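Ticket 309: Two-finger gripper drops notepads at the tray, arm B only
Opened by: Eilidh Morrison
Assigned to: Euan Cowie
Status: Open, waiting on parts
Setup: Candlow arm A with Serkano soft-tip gripper, Candlow arm B with Cairns parallel gripper, Zevus controller on both

Problem as reported

On the desk tidy task, arm B picks up a notepad by the binding edge, lifts it, and loses it on the way to the gray tray. Arm A runs the same task with the soft tips and gets through it. The pads land face down or half across the tray rim, and the run stops on a pose error. Both arms are on the same controller build. Grip force on B is at the default.

Eilidh Morrison
I swapped the two grippers between arms before opening this. The fault follows the Cairns gripper. With the Cairns on arm A I get the same drops, and with the Serkano on arm B it runs clean. So I don't think it's the arm or the cabling. Log bundle is attached to the ticket, filter on "slip" to see the drops.

Euan Cowie
Thanks, that saves me a step. Can you tell me where the fingers close on the pad? The planner is supposed to go for the binding strip, and the demonstrations we trained from may not agree with that. I'd like to check the hand recordings before touching the force settings.

Eilidh Morrison
Went through the head camera recordings for the yellow pads. In the one I checked first, the pad is held at its two lower corners with the thumbs on top, and the binding strip is at the upper left, away from both hands. 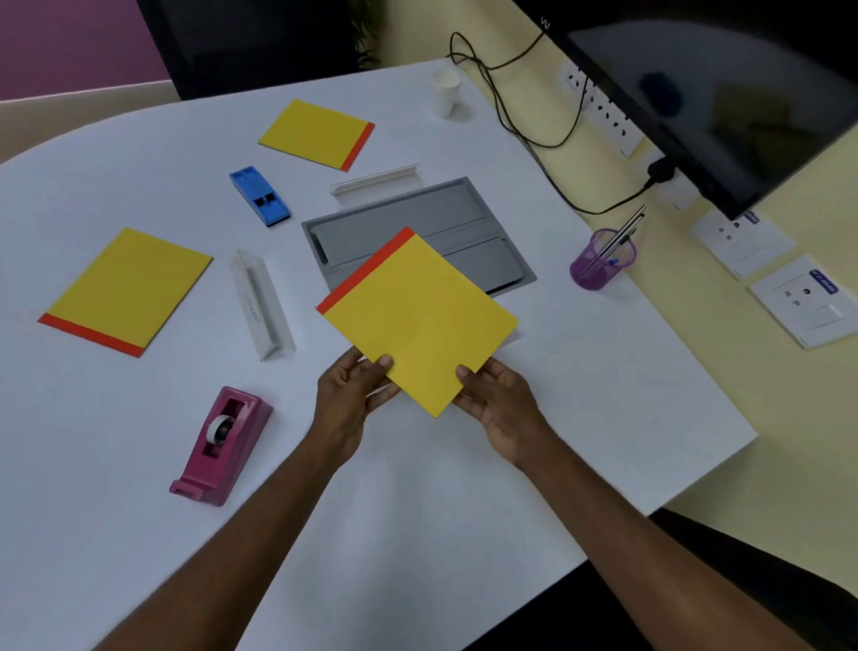

The grasp planner config has binding_edge set as preferred for every flat item. I don't know who set that. On arm A it doesn't matter much because the soft tips fold around the strip. The Cairns pads are hard and flat, so on the strip they only touch along a thin line.

Euan Cowie
Agreed. Three changes to try on B, one at a time please:

1. Set binding_edge to off for the notepad class. Leave it on for everything else.
2. Raise finger force from 300 to 370 in the Zevus profile. Don't go past that, the current limit trips.
3. Lower the lift speed by one step.

Run the full task after each and note where it fails, if it does.

Eilidh Morrison
Results, Sun 10 May.

Change 1: drops stop during the lift. The pad now stays in the fingers as far as the tray, then twists when it meets the rim.
Change 2, with change 1 kept: less twist. Corners of the pads get marked by the fingers.
Change 3, with both kept: no difference that I can see. Put it back.

There is a second fault that was hidden behind the first one. When arm B presses on the tray to square it up, the tray slides and the next place pose is off. The demonstrations do this step with two hands on the tray, the left one flat with the fingers spread and the right one up near the far edge.
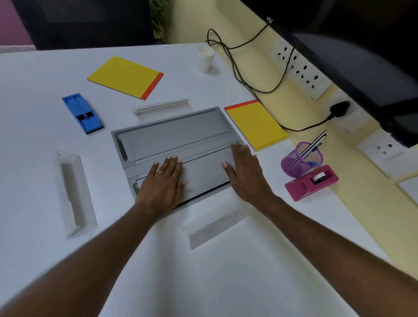
With one closed gripper we push at a single point, and the tray turns around it. Arm A gets away with it, I assume because the Serkano tips are wider and grip the surface a bit.

Euan Cowie
That's a separate problem and I don't want to fix it with force. Options are rubber covers on the Cairns fingers or opening them before the press so there are 2 contact points. Try the open-finger press first, it's only a config line: press_mode = open. The spacing should be as wide as the gripper allows.

Eilidh Morrison
Open-finger press is in. The tray still moves but it stays parallel to where it was, and the tray tracker picks up the new position before the next place. I'd call it usable. Rubber covers would still help with the twist at the rim, so I've ordered a pair.

Euan Cowie
Good. Keep force at 370 for now and go back to 300 once the covers are on — I don't like the marks on the pads. I've moved binding_edge to a per-gripper setting so the Serkano profile keeps its old behavior.

Leaving this open until the covers arrive. Retest on arm B with the same item list, and attach the log here.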